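# Steward's checklist for the Posier march, with my comments

January 2026, second go at this

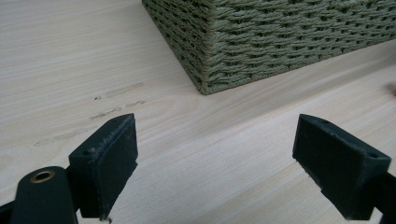 I've rewritten our march checklist after the last one, where we walked from Kinsella Square to the council offices to protest at the bus cuts and ended up with half the banner group on the wrong side of the ring road. I do the paperwork at a pale wooden table like this one, with a woven basket in that same greyish green for armbands and spare pens, and I've gone through every line of the old sheet asking whether I'd understand it in the rain with a whistle in my mouth. Several lines failed. The new one is below, with ticks where we're done and my moaning where we aren't.

## Route and permissions

- [x] **Notice of the march given to the police in writing.** Done, and I've kept a copy. Please don't ring them separately to check, they had four of us ringing last time and each of us gave a different start time.
- [x] **Route walked end to end by two stewards.** We did it on foot at the same time of day as the march. The uphill bit on Tastament Road is steeper than it looks on the map, and anyone pushing a wheelchair will want a breather by the chemist.
- [ ] **Roadworks checked.** There's a trench outside the old Zustatside depot with plastic barriers round it. The sign says it'll be gone by March, which is no good to us. If it's still there we squeeze to the left-hand pavement in single file - slow, I know, but I don't fancy anyone going over in the dark.
- [x] **Assembly point agreed.** Kinsella Square, fountain end. The market end has bollards and you can't get the long banner between them without folding it (we tried, there's a rip).
- [ ] **Finish point agreed.** The council would like us on the grass. The grass in January is a bog. I've asked for the steps and am waiting to hear.

## Stewards

- [ ] **16 stewards confirmed.** Not there yet. I've got a list of people who said "probably", and I'm not counting a probably. If you can do it, write back with a plain yes.
- [x] **Armbands counted and clean.** We've 134 of them from the hospital march, so we could put one on every dog in Posier. Only stewards wear them, please. Last time a few went round the crowd as souvenirs and the police kept asking very nice, very confused people to move the line along.
- [x] **Whistles.** One long blast means stop, and that's the only signal we use. I know some of you like to join in with the drums. Please bring something else for that!
- [ ] **Briefing held.** Half an hour before we set off, by the fountain. I'd like everyone to say back to me where their nearest side street is. Yes, like school.

## Banners, sound and kit

- [x] **Banner poles inspected.** I threw out 2 that had split near the top. The rest are sound, but run your hand down yours before you lift it and put gloves on first.
- [ ] **Long banner mended.** See above under rip. It's been stitched at one end and still needs doing in the middle, and the wind will find that gap if we don't.
- [x] **Megaphones tested.** All working. Fresh batteries in, spares in the kit bag. Keep them pointed over heads and well away from ears, and give the children a wide berth with them.
- [ ] **Speaker trolley checked.** One wheel pulls to the right. I've oiled it and it still pulls to the right. Two people on it going downhill or it stays at home.
- [x] **No flares, no smoke.** Same rule as before. Several people wrote to say the march looked a bit tame without them, and I'm happy with tame.

## First aid and welfare

- [x] **First aid bags restocked.** 9 foil blankets in the main bag, plus plasters, dressings and the eye wash. The old eye wash was well out of date, so have a look at any kit you keep in your own car too.
- [ ] **First aiders placed.** I want one at the front and one at the back. At the moment both have asked to be at the front, where the singing is.
- [x] **Water and toilets.** The library has said we can use theirs until it closes. Go before we set off, there's nothing at all along Tastament Road.
- [ ] **Lost children point.** Library entrance, with a sign you can read from across the square. The last sign was A4 and I couldn't find it myself.

## On the day, before we move

- [ ] Weather looked at again that morning. If there's a wind warning the long banner stays rolled up, and I don't want an argument about it.
- [ ] Gap left clear for ambulances along the whole right-hand side.
- [ ] Slow walkers and pushchairs at the front, so they set the pace.
- [ ] Phone numbers swapped between front, middle and back.
- [ ] Police liaison told we're ready.

Send me your changes by email and put the line they belong to in the subject, otherwise I'll lose them. The printed copies will be with the armbands at the fountain.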